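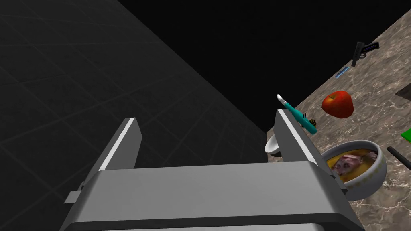 The kitchen that never gets dirty

A robotics team says its machines can learn to pick things up without touching anything real. The numbers are good. What they measure is harder to say.

Aug 12, 2022

The pitch from Womatbridge takes less than a minute. Teaching a robot arm to pick up household objects is slow, dull and expensive, because somebody has to stand beside it and put the apple back on the worktop every time it rolls away. So skip the worktop. Build one inside a computer, scatter things over it, let a simulated gripper have a go, and throw the whole lot away when it has finished. Then do it again with different things in different places.

The group's method is called Punow, and it has been passed around a good deal since a draft went online in June. It takes the view from a camera mounted behind the gripper's fingers, adds a short instruction such as "pick up the apple", and works out how the hand should move next. All of its training happens in simulation. The headline result is that it picked up the requested object in 70 per cent of attempts, on worktops it had not been given before.

I have read enough of these papers to want to know what the other 30 per cent looked like, and also what was meant by "worktops".

Hsin-yi Chu, who leads the work, was patient with me on both. The worktops are simulated too. The test was 3,126 attempts, every one of them inside the same software that produced the training material, with new arrangements of objects and some new surface patterns. No real arm was involved in that figure. The paper does say so, though you have to get to the fourth page before it says so plainly, and most of the people sharing the result online do not seem to have got that far.

"We never claimed it was a real kitchen," Chu told me. "We claimed the method learns from messy layouts better than the one we compared it with. That is what the test was for."

Fair enough, and messy is the right word. The objects are dealt out with no regard for what belongs together. A bowl of broth with a lump of meat in it can share a marble counter with a handgun. Chu's argument is that tidy scenes teach a system to cheat. If cups always turn up next to bowls, the software can learn to look for bowls and guess the rest. Mix everything up and it has to attend to the thing it has been asked for.

I find that half convincing. Real kitchens are not random. People keep knives near chopping boards and leave pens by the phone, and a useful helper ought to take advantage of that. A system trained to ignore all such habits may be throwing away the easiest clues it will ever get. When I put this to Chu she agreed that it was an open question and said they had not tested it. I would have liked to see that sentence in the paper.

Then there is the matter of what the simulated objects are made of, so to speak. In a program, an apple has a shape, a weight and a number for how slippery it is. Somebody chose that number. The broth in a bowl may be there to be looked at and nothing more, and in Punow's case Chu confirmed that it does not slosh. Tip the bowl and you have moved a solid lump with a yellow top. I asked whether lifting a bowl sideways would count as a success. It would, as long as the bowl left the counter and stayed in the fingers for 2 seconds.

That is a generous exam. Anyone who has carried soup will have views on it.

Yi-chun Kong builds packing equipment at Proltix and has spent years trying to get research methods to work on a factory line. She read the paper at my request and was kinder about it than I expected. The comparison was done properly, she said, with the same starting positions for both methods, and the code was released in a state that ran. She had seen plenty of work where neither was true.

Her worry was the camera. With the view fixed behind the hand, the fingers themselves get in the way, and they get in the way most at the moment of closing, when you need to see. In simulation the picture is at least clean: the floor is a plain grid, the light does not flicker, and past the edge of the modelled world there is only black. "On my line there is a man in an orange jacket walking past," Kong said. "There is glare off the wrapping film. The lens gets dust on it by lunch."

The paper does have a section on real hardware, and it is the part I would tell people to read first. It runs to two paragraphs. The team put the trained system on an arm in their lab and tried it with 6 objects. It managed four of them on most attempts. It did badly with a thin marker pen, which it tended to push along the table, and with a drinking glass, which it often failed to find. No table of results is given. Chu said the trials were informal and that a fuller set is under way with a second lab, Chow, which has a different make of gripper.

I don't think there is anything dishonest here. The comparison in simulation is a real finding, and other groups can check it, which already puts it ahead of a lot of what crosses my desk. If you want to know whether training on jumbled scenes beats training on tidy ones inside this particular piece of software, you now have a decent answer.

What you do not have is a robot that can clear a table seven times out of ten, and that is how the result has been passed on, including by people who sell robots. The gap between the two could turn out to be small. The marker pen suggests otherwise. Chu expects the trials with Chow to use the same scoring rule, bowls included, and I have asked her whether they might consider putting some water in one.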